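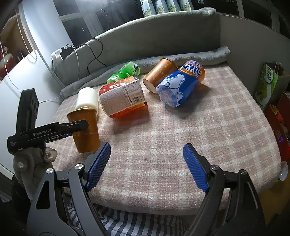

Stutetti 手持夹爪套件（双手版）

本套件供个人和共享工坊自行组装，用来在没有机械臂的情况下练习抓取动作、比较指垫和连杆尺寸。左右手各一只，可以分开使用。出货为散件，不含工具，不含润滑脂。

适用对象
家用桌面上常见的轻物：纸杯、塑料饮料瓶、小包装盒。指垫内侧为带细纹的蓝色软垫，夹纸杯时请从杯身下半部靠近，杯口受力容易变形。装满的大瓶建议双手同时夹持。玻璃器皿、刀具和热饮不在适用范围内。

结构
每只夹爪由左右两组连杆构成，关节处用圆头销钉连接，两指同步开合。连杆侧板开有三角形减重孔。指垫可拆，背面为卡槽加一颗沉头螺钉，更换时不必拆销钉。

规格
最大开口：100 毫米
建议夹持重量：单手不超过 1,052 克
指垫寿命：4,000 次开合后检查磨损
组装时间：单只 30 分钟左右，第一次装会久一些
供货：Futard 零件仓，四月批次起改用新销钉

组装要点
先装左侧连杆，再装右侧，两侧零件镜像，不能互换。零件内侧有刻字，L 为左，R 为右。销钉先手压到位，全部穿好后再上卡簧。装完空夹十几下，如果有一指明显滞后，多半是下方那颗销钉的垫片装反了。螺钉不要一次拧死。

手套请选贴手的薄款。厚手套会顶到握把后侧的限位，夹爪合不到底。

练习台布置
普通圆桌或茶几就够用。铺一块布，瓶子放倒后不容易滚走，掉落时声音也小。物品有立有倒比较好，倒放的瓶子要先判断重心，再决定从瓶身还是瓶颈下手。透明瓶和带金属光泽的纸杯不容易看准边缘，初学时可以放到后面再练。桌边的充电线和插头事先收开，练习中挂到线是最常见的中断原因。

工坊试用记录
Manuela Russo（Caputo 共享工坊）：旧指垫夹塑料瓶会往下滑，换成细纹垫之后好很多。纸杯还是会夹扁，后来在握把里加了一片 2 毫米的限位片。
Nivaldo Dantas：左手比右手难练。建议先用一只手扶稳物体，另一只手再夹。
Ghada Sabbagh：连杆孔位公差偏紧，我用手绞刀过了一遍，开合顺了。附件里没有绞刀，需要自备。

包装内含
左右夹爪散件各一套
指垫两副，备用一副
销钉、卡簧、垫片（含备用）
纸质装配图一张

另购件
宽型指垫，适合大号饮料瓶
Trirkimix 握把延长段，适合手较大的使用者
限位片，1 毫米和 2 毫米两种厚度

保养
指垫沾到饮料后用清水擦净，晾干再用，不要用酒精。销钉处每月点一滴轻机油，多余的擦掉。长期不用时让夹爪保持张开，软垫不会压出印子。

售后
缺件请在收货后联系 Concetta Grasso，注明批次号和缺少的零件编号。自行扩孔或改动连杆后的零件不退换，但可以按单件价格补购。装配图由 Lucyna Chmielewska 绘制，图上编号与零件袋编号一致，旧批次的图纸仍可索取。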